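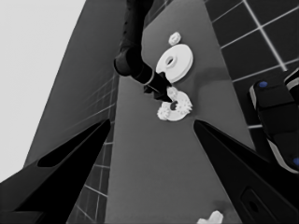

Gear from a Zallier bread machine - fix it or bin it?

kkudo70
Posted 12/13/24
My Zallier has started making a noise like a squirrel in a coffee can. Took the bottom off and one of the plastic gears has lost four teeth. The paddle turns until the dough gets serious, then quits. Zallier wants $70 for the drive kit. I paid less than that for the machine at a yard sale.
Katsuhiko

crustpunk
Buy a used one for parts. Thrift stores have a shelf of them every February, right when the resolutions wear off.

Neson_fan
Do not put another plastic gear in there. It stripped once and it'll strip again. Get brass.

oldmillrd
Brass is terrible advice. The plastic gear is supposed to be the weak spot. Put brass in and the next thing to go is the motor, and then you own a very heavy bread box.

Neson_fan
Mine has done 900 loaves on brass.

oldmillrd
You counted your loaves?

Neson_fan
I keep a log. It's 1143 if you include pizza dough.

crustpunk
I don't include pizza dough.

kkudo70
Could we get back to the squirrel? Also, what grease? The old stuff looks like earwax.

oldmillrd
White lithium, a dab the size of a pea. Wipe the old stuff off first. And what flour are you using? Whole wheat at low hydration is murder on those teeth.

kkudo70
Rye. Mostly rye.

oldmillrd
Well, there's your squirrel.

Neson_fan
Brass would handle rye.

kkudo70
Ordered the plastic one. Kneading by hand until it gets here - my wrists would like a word with all of you.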